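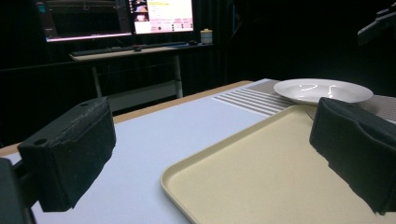 Dayana Olvera replied:
I disagree with Martim about the placemats. The woven ones mark a pale table if crumbs stay under them. I shake mine every evening and wash them once in June, before the visitors.

Martim Seixas replied:
Once a year? Mine go in cold water each week -- the colour has not changed. My question was another one. Must I keep a tray on the table for the whole meal, or take it away after serving? Ours is beige plastic with a raised rim, and it eats half of the space.
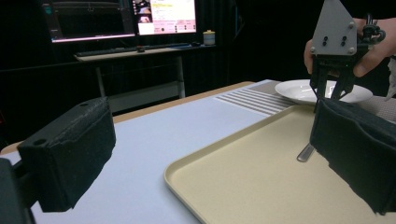 I would like to leave the cutlery on it and put the plates straight on the table, but my wife prefers every plate on a mat.

Margareta Ardeleanu replied:
Your wife is right, sorry. With 6 at dinner I clear the tray to the bench as soon as everybody has a fork.

Dayana Olvera replied:
Then somebody must stand up for each spoon. I leave it.

Martim Seixas replied:
So we have two opinions and I still have no space :)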